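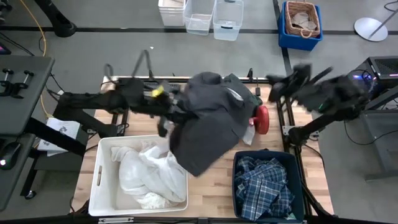
Photo: Wenjie Meng

Tinelel
Turns a trainer's spreadsheet into client workout pages

Version 3

Tinelel is a small command line program for personal trainers who keep their clients' programs in a spreadsheet and would like those clients to see something other than a spreadsheet. You give it a file with one exercise per row. It gives you back a folder of plain web pages, one per client, that open on a phone in a gym basement with one bar of signal.

It was written by Damilola Akinola, who coaches online under the name Stirnetti and had been pasting the same squat progression into emails for years. Deming Gu rewrote most of it in June, including the parts that worked.

What you need

Python, a spreadsheet saved as CSV, and somewhere to put the pages. Any ordinary web host will do. If your site runs on a blogging platform, upload the folder next to it and link to it from your members' page. Please don't paste the output into the post editor. The editor will add paragraph tags to your deadlifts and the table will come out in one long column.

Getting started

Unpack the archive, put your file in the folder called programs, and run:

tinelel build

The pages land in a folder called out. Running the command again overwrites them without asking. There is a setting for asking first, called confirm, and it is off by default – Deming lost that argument.

The spreadsheet

These columns are required: client, day, exercise, sets, reps. These are optional: load, rest, video, note. Order doesn't matter. Spelling does, and "excercise" is now accepted after the fourth bug report.

Anything in the note column is shown to the client exactly as typed. A trainer who shall remain unnamed had been using it for private remarks. Prefix a line with two slashes and it stays on your machine.
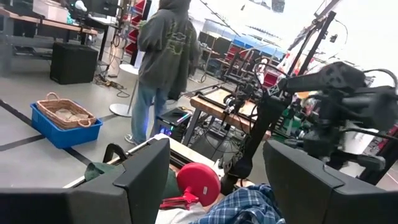 Loads can be written in pounds or kilograms, or as a percentage of a best lift. Percentages need a second file called bests.csv, with the client's name and their number for each lift. If a client is missing from that file, Tinelel prints the percentage and leaves the arithmetic to them. Most clients round down.

Video links open in a new tab. The program doesn't download, host or judge your videos.

Settings

theme: plain, dark or vevier. The last was drawn by Zhenhua Kong for the Vevier studio, which let us keep it. It is very orange.

units: lb or kg.

limit: the most rows a single client page will hold. Set to 40. A program longer than that should be split across pages, or possibly reconsidered.

feed: on or off. When on, each client gets a private feed address that updates whenever their program does. Treat the address like a password, as anyone who has it can read the program. 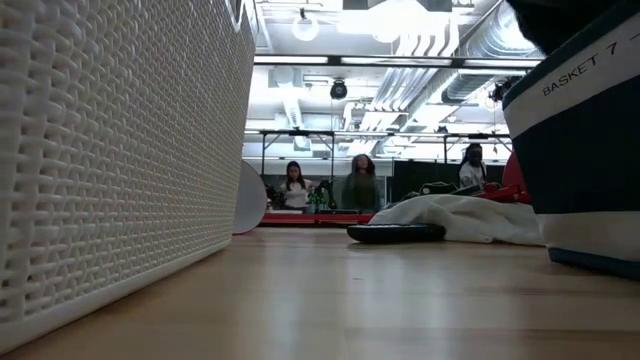

Can clients log their results on the page?

Only by typing into the boxes, which are stored in that client's browser and go nowhere else. If they clear their history, the record goes with it. There is an export button at the bottom of every page that saves the lot as CSV, and we suggest clients press it before getting a new phone.

The sample programs

The archive comes with six sample programs and an exercise list of 134 entries, each with a short name, a long name and a muscle group. Sihan Hao compiled the list and settled the naming, so all letters about "hip thrust" versus "barbell bridge" should go to Sihan. The samples exist to show the file format. They are not coaching advice, and running the one called legs_everyday.csv on a living person would be a poor idea.
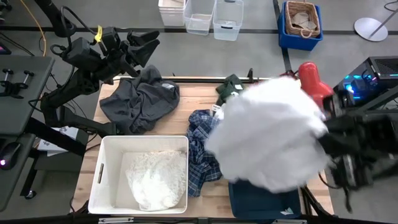
The exercise list may be edited freely. Keep the short names in lower case with no spaces, or the lookup will fail and the page will show the raw short name in the heading. Clients have been known to ask what a "rdl_sl_db" is and whether it's contagious.

Known problems

Supersets print in the right order but with a gap between them that suggests a rest. There is no rest.

Names with apostrophes work on the page and break in the feed.

Files saved by the Cao scheduling app have an extra blank row at the top. Delete it by hand for now.

The dark theme prints as a solid black page. Switch to plain before printing, or buy more toner.

Changes

31st March: feed addresses are now longer and harder to guess. Old ones have stopped working, so send your clients the new ones after the next build. Rest times over an hour are flagged as probable typos.

License

Free to use and change, including for paid coaching. Leave the credits file in place. Bug reports should come with the spreadsheet that caused the trouble, with client names removed first.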